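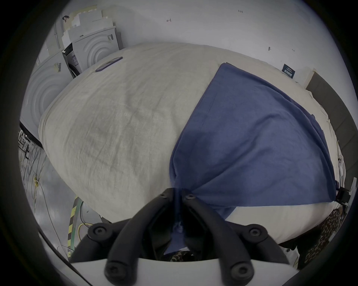 4.3 천류 파지 예제 수집

이 절은 핸드헬드 그리퍼로 천류 파지 예제를 기록하는 절차를 설명한다. 그리퍼의 조립과 카메라 보정은 4.1절과 4.2절을 먼저 완료한 상태를 전제로 한다. 기록 파일의 형식은 Moussa 수집 프로그램을 기준으로 한다.

4.3.1 준비

1. 받침물을 작업 위치에 놓는다. 천을 씌운 자루나 큰 베개처럼 윗면이 둥글고 눌리는 물체를 쓴다.
2. 받침물 위에 대상 천을 한 장 걸친다. 천의 색은 받침물과 구별되어야 한다. 흰색 계열 받침물에 파란색 천을 쓰는 조합이 기본이다.
3. 그리퍼의 두 손가락을 끝까지 벌렸다가 닫는다. 관절부 볼트에 유격이 있으면 4.1절의 조임 순서를 다시 따른다.
4. Moussa를 실행하고 새 세션을 만든다. 세션 이름에는 장소 코드와 천 번호를 넣는다.
5. 미리보기에서 양쪽 손가락 끝이 모두 보이는지 확인한다.

참고: 배경은 정리하지 않아도 된다. 세탁기, 벽면 표지, 다른 무늬의 천 등이 화면에 들어온 기록도 유효하다. 단, 한 세션 안에서는 배경 물건을 옮기지 않는다.

주의: 바닥에 전선이 있는 장소에서는 작업자의 발이 닿지 않는 쪽으로 케이블을 정리한 뒤 시작한다. 그리퍼 케이블을 다른 전선과 함께 묶지 말 것.

4.3.2 기록

1. 그리퍼를 천에서 한 뼘 이상 떨어진 시작 위치에 둔다.
2. 기록 버튼을 누르고 신호음이 한 번 울릴 때까지 정지한다.
3. 천의 아래쪽 모서리를 향해 일정한 속도로 접근한다. 손가락은 접근 중에 벌린 상태를 유지한다.
4. 모서리를 두 손가락 사이에 넣고 닫는다. 천이 주름지며 모이는 것은 정상이다. 받침물의 덮개까지 함께 물린 경우에는 기록을 중단하고 코드 52를 입력한다.
5. 파지한 상태로 잠시 정지한 다음, 천을 받침물에서 당겨 내린다.
6. 천이 받침물에서 완전히 떨어지면 버튼을 다시 눌러 기록을 끝낸다.
7. 천을 다시 걸친다. 매회 걸치는 방향과 모서리 위치를 바꾼다.

주의: 손가락이 닫히는 동안 반대쪽 손으로 천을 잡아 주지 않는다. 손이 화면에 들어온 기록은 검수에서 제외된다.

4.3.3 수량과 분류

천 한 장당 100회를 기록한다. 이 가운데 유효 판정이 70회 이상이어야 해당 천을 완료로 처리한다. 미달 시 부족분만 추가하며, 기존 기록은 삭제하지 않는다.

실패한 파지도 보관한다. 미끄러짐, 헛잡음, 이중 파지를 각각 구분하여 표시하고, 판단이 어려우면 '미분류'로 둔다. 미분류 기록은 학습에 쓰이지 않으나 검수자가 나중에 변경할 수 있다.

4.3.4 전송

1. 세션을 닫고 저장 장치의 남은 용량을 확인한다. 128 GB 카드를 쓰는 경우 천 한 장을 마칠 때마다 전송한다.
2. 전송 대상에서 Winton 서버를 선택한다.
3. 체크섬 결과가 '일치'로 표시된 뒤에 카드를 비운다. '불일치'이면 해당 세션만 다시 전송한다.

참고: Nencombe 현장에서는 전송 전에 검수 담당(Jade Staniforth)에게 세션 이름을 통보한다. 분류 코드의 추가 및 변경 요청은 Phong Mai가 접수한다.

개정: 2022-11-30, 4.3.2의 6항 종료 조건 수정

다음: 4.4 접힌 천의 펼침 예제 수집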